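# Trying Out the Nurkirar Hand-Held Gripper Kit

*Term project report by Chiyo Miyazaki and Tetsuya Murakami*

When our instructor, Ms. Ueda, told us we could review any robotics kit we liked for our term project, Tetsuya and I went back and forth for a whole weekend before we settled on the Nurkirar kit from Broten. Neither of us had used a hand-held gripper before, and I'll admit that I was the one who worried it would be too hard for us! The kit comes with a paper manual of 27 pages, and the assembly part is mostly drawings, so we got along fine with it (apart from one evening when we put a bracket on backward and had to start that side over).

We tried everything on a plain wooden table, and I kept my notebook beside me the whole time. The finger pads are the part we ended up talking about most. They are black blocks with small screw holes in them, and the inside faces have a slightly rough look that we both liked right away.
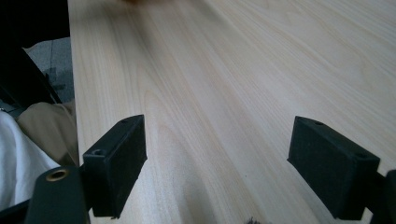 **Do you need a robot arm to use the kit?**

You can do everything in the beginner part of the manual by hand, and the arm mount is sold separately for people who want to go further.

Tetsuya wanted to begin with soft things, and he talked me into it. Hard blocks are easy to line up, he said, and we wouldn't learn much about the pads from them. Soft things fold and bunch up, so you have to think about where to squeeze and how far to open the fingers first. My own habit was to come in much too fast, and he was very patient about reminding me. We also wanted to see how two people could share one small work area, each with a gripper, without bumping into each other. That took more talking than we had planned for, and we settled on calling out "mine" before closing the fingers, a bit like volleyball.

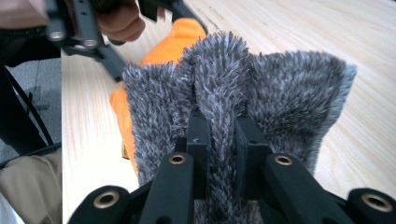 *Fig. 2. Gray faux fur held between the finger pads, with an orange plush piece behind it and a second gripper reaching in.*

Long fur is a fussy material to work with, and I would suggest that other beginners start with something smoother. We did wish the manual said more about soft items, as it gives them only one short paragraph near the end. The price is fair for a school club, I think, though we would both like to see spare pads included in the box.

For the second half of the project, in December, we plan to compare the Nurkirar with the Stirnness kit that the other group is reviewing. Ms. Ueda has already said we may borrow theirs for a week.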